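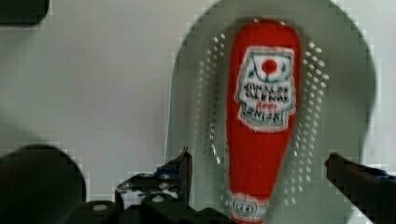

Speaker notes by M. Ellard
Riltik open workshop talks, June 2022
Posted as spoken, more or less. Square brackets are reminders to myself.

[Wait for the door to shut. Picture stays up for the first part.]

Evening. The title on the programme is "Can a home-built arm do the washing up and put the shopping away?" I didn't write that title. My own would have been longer and had the word "yet" in it somewhere.

I should say where I stand. I have spent 14 months of spare time on this build, in a shared workshop, with a shelf of my own and a bench I have to give back by ten o'clock. I like the thing. I also think most of what gets said about kitchen robots at home is wishful, and a fair bit of it was said by me, at this same lectern, last August. So some of tonight is me taking it back.

What you're looking at is the view from the wrist camera. Ketchup bottle between the fingers, and a pale thing full of holes behind it. The fingers are open. I'd ask you to hold on to that, as people see a bottle between two fingers and their heads fill in the rest. I have watched a whole room do it. They say "oh, it's picking it up", and all they have been shown is a bottle with a gap on each side.

[Pause. Let them look.]

Look at the label too. It's upside down from where the camera sits. You and I read "ketchup" anyway, or rather we read red, shape, white badge, and don't bother with the letters. A program that was trained on bottles the right way up on a shop shelf may do nothing of the kind. When somebody tells you their system "knows" what ketchup is, ask them to turn the camera over.

[Drop the picture here if running late.]

Right, the build. I'll be quick as most of you have seen it on the bench.

The arm is called Tai, after nothing in particular. Black gripper, two fingers. I've had three sets of fingers on it. The first set was too smooth, the second set was too soft and folded back on itself, and the third set is the one I've stopped fiddling with. That isn't the same as saying it's right.

The software is Flurura, which a few of us here have been patching together. It takes the wrist view, takes what the joints say they are doing, and comes up with the next small move. Then it does that again. It is slow. I had a slide with the speed on it and took it out, because the number made it sound better than it feels when you're stood there with your arms folded.

Money. People always ask, so: 3000 pounds all in, if I'm strict and count the parts I broke. I used to quote a lower figure and leave those out. You can't leave those out. The broken parts are the hobby.

[Laugh here or not. Move on either way.]

Now the part I care about. How do you know if it works?

Last August I told this group that Tai could pick up a bottle. I had a film of it. Lovely film, under a minute. What I didn't show was the number of goes it took to get the film, and I didn't show it for the simple reason that I hadn't written it down. I wasn't out to fool anyone. I just kept the camera running until I had one I liked, and then I believed it.

So this year I kept a book. A paper one, with a pencil on a string. 200 tries at one job: reach for a bottle on the table, close on it, lift it clear, put it back down standing. I set the rules before I began and stuck them on the wall. If I touched the bottle, the try was a fail. If I touched the arm, fail. If I stopped it because I was frightened for the bottle, also a fail, and that one hurt, since I am easily frightened.

52 good ones.

[Say it again. Don't soften it.]

52 out of 200. That is just over a quarter. On the strength of last year's film you would have guessed nearly all of them, and so would I.

I went through the book afterwards to see where it went wrong. I'd expected the answer to be grip. Everyone in the home arm world talks about grip, and there is always someone selling you a new fingertip. Grip was in there. But far more of the bad tries went wrong on the way in. The fingers arrived a little off, one of them nudged the bottle, and then the whole plan was about a bottle that had moved. A tapered bottle makes this worse. It's wider at one end than the other, so where you close on it matters a good deal, and a finger that clips the narrow part can tip it over.

Clutter matters as well. Think of that first picture, with something pale and full of holes filling most of the space to the right of the bottle. With things set out like that, I'd like to know what the program makes of all those bright dots. My hunch is that they pull it about. I want to be careful, because a hunch is all I have. I never ran the same job with and without a busy background in a way I'd trust, and until I do, please don't go away and say Ellard found that holes confuse robots. Ellard found nothing of the sort.

A few things I would tell anyone starting one of these on a bench at home.

Write the rules down before you start. Put them where other people can read them, as you'll be tempted to shift them around try thirty.

Count the tries where you stepped in. Most of the charm in other people's films is in the hand you can't see.

Change one thing at a time. I know this, you know this, and I still swapped the fingers and the lighting on the same evening and lost a fortnight working out which had helped. Neither had.

Keep your failures on disk. I deleted a lot of mine early on to save space, and they were the only part worth having.

Don't buy a second arm. I have heard it said in this very room that two arms would fix it. Two arms will give you two lots of broken parts and a thing that can hit itself.

[Check clock. If under five minutes, skip to the questions.]

On the big promise, that one of these will be clearing up after your tea before long. I'm doubtful, and I've tried to be fair about why. One bottle, on a table, in a workshop with decent light, with me standing by, and it manages a quarter. A kitchen has wet things in it, and drawers, and other people, and a cat. Each of those is a fresh 200 tries in the book. Perhaps the firms with proper money are far ahead of me. I hope they are. I'd still like to see their book, with the bad pages left in.

What I won't say is that it's been a waste. A quarter of the time, a thing I put together in the evenings reaches out and lifts a bottle and puts it down again, and I do still stop and watch. But I was already giving that talk last year.

[Questions. Likely ones below.]

Would better cameras help? A bit, maybe. The red blur is good enough to find the bottle. Knowing how far away it is gives me far more trouble.

Can we have the code? Yes, it's on the workshop machine in the Flurura folder. Read the notes first. Half of it expects my bench height.

Is it safe? Slow and weak is how I've kept it, and the stop button is on a long lead. I wouldn't run it with small children in the room and I don't run it when I've gone to make a brew.

What next? The same 200 tries over again, same rules, with nothing changed but the way it comes in towards the bottle. If the number goes up I'll report it. If it goes down I'll report that too, and someone please hold me to it.

[Bench back by ten. Leave the book out on the side for anyone who wants to go through it.]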